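Furedmont Laundry and Bedding Care Guide
Section 4: Fleece blankets and sorting on the bed

Applies to Furedmont printed fleece throws, single and double.

4.1 Before you start

Sort on the bed only if the mattress is covered. A bottom sheet is enough.

1. Pull the doona back and lay the fleece blanket flat, printed side up.
2. Tip clean clothes onto the far side of the bed, against the wall if there is one.
3. Put bags at the foot of the bed, one for clothes to give away and one for rags.
4. Check all pockets for tissues, coins and lollies.

CAUTION: Keep food off the fleece. Foil packets can leak oil and oil marks set in the dryer.

4.2 Sorting

1. Work from the front of the pile.
2. Place one item at a time on the blanket and smooth it out.
3. Fold it, or put it in a bag.
4. Leave small cloths until last.

NOTE: Dark colours shed lint onto light fleece. Shake them out first. 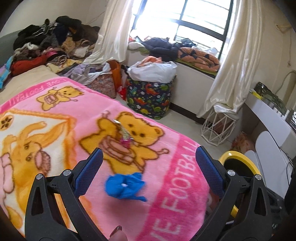 4.3 Washing the blanket

1. Close any zips in the same load.
2. Wash cold on gentle with 2 capfuls of Cemgate liquid. Do not use fabric softener.
3. Spin at no more than 1,000 rpm.
4. Line dry in shade with the print facing in. Allow up to 72 hours in winter before storing.

CAUTION: Do not iron the print or the lettering on the border.

For stains that remain after 2 washes, see Section 6.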